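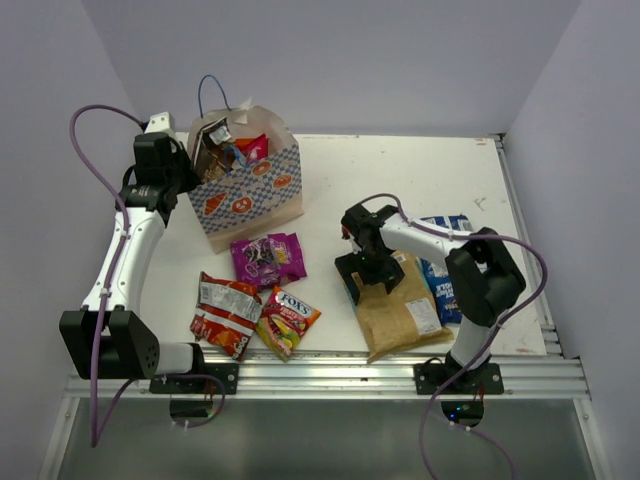
How should you pack snacks in a paper bag so they don't get crushed?
Put the heaviest, flattest package in first, stand the lighter packets up along the sides, and keep anything that crumbles for the very top.

Louro brings back the snack bag, and I have opinions

If you've walked down to the Louro counter this month you already know, but for everyone else: the snack bags are back! Louro stopped selling them last January and I was one of the people who grumbled about it to anyone holding a coffee. Now they're on the shelf by the register again, same idea as before, a paper shopping bag with a mix of snack packets inside and one larger item wrapped in brown paper.

The bag itself is new and I like it a lot. It's cream with a blue checkerboard pattern, and there are orange circles on it with little drawings, one of them a lot like a croissant and another that looks like a face to me. (My son says it's a face. My wife says it's a bun. We've moved on.) The handle is dark blue string, and I carried mine home over one wrist with a gallon of milk in the other hand, no trouble.

Tamsin Thibodeaux runs the counter and she told me the first batch was 111 bags. They were gone by 2 in the afternoon. The second batch was going out when I stopped by, and she was already on the phone to Lillura, the print shop that makes the bags, asking how soon they could do more.

"I thought we'd have them through the end of the month," she said. "I had a sign made and everything."

The part I found interesting, and the reason I ended up standing there for half an hour, is how much thought goes into the order things get packed. The old bags had a problem, if you remember. You'd get home and the packet on the bottom would be mostly dust. Cauã Moura, who took over the packing, spent a few weeks trying different ways of doing it and settled on one he'll explain to you at length if you let him, and I let him.

The brown paper package goes in flat and makes a floor. Then the packets go in standing up, leaning on each other, with the puffy ones toward the middle where nothing pushes on them. He opens the bag all the way first and runs a hand around the inside of the bottom so the corners are square. If the corners aren't square the whole thing leans, and then it tips over on the shelf and you're back to dust. The string handle gets pulled upright last, so it's the first thing you grab.

He also lays everything out on the table before anything goes in the bag, and I've started doing that with my kid's lunch. It helps! You see right away what's missing, and you don't find the granola bar still on the counter at 9 in the morning.

What's in the bags changes, so I can't promise you'll get what I got. Mine had a good spicy mix and something with sesame that disappeared before I could read the label. The brown paper package is a small loaf from Emerson Frota's kitchen, sliced if you ask for it when you buy. Ask for it. I didn't, and I own one bread knife and it's terrible.

Bags are $30 each. That's more than last time and I did hear a man behind me say so. Tamsin says the loaf is bigger and the paper costs more, and she'd sooner charge for it than go back to the thin bags that tore at the handle. You can order up to 49 at once for an office or a team, but call first, and please don't call during the lunch rush.

One more change. If you bring back a bag in decent shape, they'll fill it again and knock a little off the price. Decent shape means no grease spots and both ends of the string still attached. Jailson Sales, who has the shoe repair place next door, has offered to re-knot loose strings for free, and he was doing one when I left, with his glasses pushed up on his forehead.

There's been some talk of a smaller version for kids with fewer packets and no loaf. Cauã wants it. Tamsin says maybe, after they've caught up. I put in a vote for it and also for more of the sesame thing, whatever it was.

Snack bags are at the Louro counter from 8 in the morning until they run out. The next batch goes on the shelf as soon as the new bags arrive from Lillura.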